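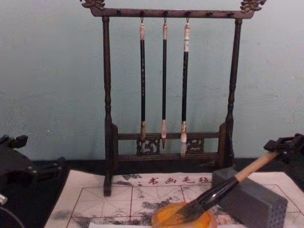
How to Budget for a Two-Arm Tabletop Robot Cell (Without Lying to Yourself)

Posted 11 September 2022 in Bozsik Workshop Notes

Every robot budget I have ever seen starts with the arms. The arms have a price on a web page, the price is a round-looking figure, and it goes in row one of the spreadsheet in bold. Then the rows underneath get filled in by somebody who wants lunch.

Our first budget for the brushwork cell was done this way. Two arms, a table, a line called "misc." We have since rebuilt the sheet from the bottom up, and I'd suggest you do the same before you send anybody a purchase order.

Step 1. Write down the task in one boring sentence

Ours reads: "Pick up a writing brush, load it from the dish, write on the felt, put the brush somewhere sensible." It took an afternoon to agree on the last three words.

The sentence matters because you are going to price it. "Pick up" is a gripper and fingertips. "Load it" is a dish, something to put in it, and a lot of cleaning. "Write" is reach, stiffness and a table that doesn't wobble. If your sentence says "handle various items," you can't price it, and a salesperson will be happy to do it for you.

Step 2. Measure the bench before you shop for reach

Clear the table, put down everything the job needs, and tape the outline. Include the height of the tall things. A brush rack looks like nothing on a floor plan and then stands right where an elbow wants to go.

Do this with the real items. We used cardboard stand-ins the first time, and cardboard is very forgiving when an arm sweeps through it. Carved hardwood will send you an invoice.

Now look up the reach of the arms you like and take a generous bite out of it. The number on the data sheet is measured to a point in space where the arm can barely hold its own wrist up. If your work sits out there, price the next size up now and be sad early.

Step 3. Price the arms, then leave them alone

Get quotes from two suppliers. We got ours from Wulley and Bralliner. Wulley came in at $3589 per arm and Bralliner at $3523, and we then spent two meetings arguing over a difference of $66, which the meetings had already eaten.

What deserved the meetings was what the quotes left out. Ask each supplier, in writing:

Is the gripper included, or only shown in the photo?
Is the power supply included?
Are the cables long enough to leave the table?
What does a replacement finger cost, and is it on a shelf or on a boat?
Who pays shipping on a warranty return?

Bralliner was cheaper until the cables. We went with Wulley.

Step 4. Give the props their own budget

By props I mean everything the robot touches. People with sensible jobs buy these once. You will be buying them again, so give them a section of the sheet with a quantity column and fill it in honestly.

For us that's brushes, dishes, practice felt and the rack. The felt soaks up mess and keeps the evidence. Brushes are sneakier: the hair goes out of shape long before the handle gives you any trouble, and a brush with a bad tip will have you blaming the software for a week.

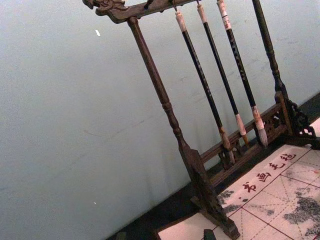
The rack with three brushes up. Note the differences in thickness and tip, and price your spares to match.

Two rules that have saved us money:

Buy spares of the exact same item in the same order. If you go back in October for "the same brush," you may get one with a different handle, and your gripper will have opinions.

Don't buy the beautiful one first. Our rack has dragon heads on it. It is lovely, and I think about replacing it every time an arm moves in that direction.

Step 5. Count the cameras, then count what the cameras need

A camera on a wrist adds weight to the arm, a cable to the wrist, and a mount that will need redesigning. Budget for three versions of every mount. You'll use two of them and lose the third.

Cameras also want steady light. A pair of decent lamps costs very little and gets approved very slowly, so put them in the first order where they can hide among the bigger things.

Step 6. Budget the setup hours

This is the row everyone leaves blank. We allowed 60 hours from opening the boxes to the first brush in the first dish, and wrote it into the sheet at a real hourly rate. It looked absurd next to the hardware. We used all of it.

Split the hours by job: mounting and leveling, wiring, calibration, gripper tuning, cleaning up. Cleaning up is a job. If your task involves ink, it's a large job, and it should have a row of its own and possibly an apron.

Step 7. Pick a reserve and protect it

Take whatever you have left and put it in a row with a dull name. Call it "reserve" and people will find uses for it. Ours is called "fasteners, other."

Spend it only on things that stop work. A snapped finger stops work. A nicer table does not, however often it comes up.

Step 8. Decide when you'll look again

We review the sheet every 6 weeks. Compare what you bought with what you planned, row by row, and move the numbers for next time. The arms row will hardly change. The props row will be wrong, usually in the same direction.

If you keep your sheet in Belano, as we do, turn on the change history before you share it. Our "misc." line grew twice while no one was editing it, and I'd still like a word with whoever that was.

Next up in these notes: choosing a table, and why the cheap one was more expensive.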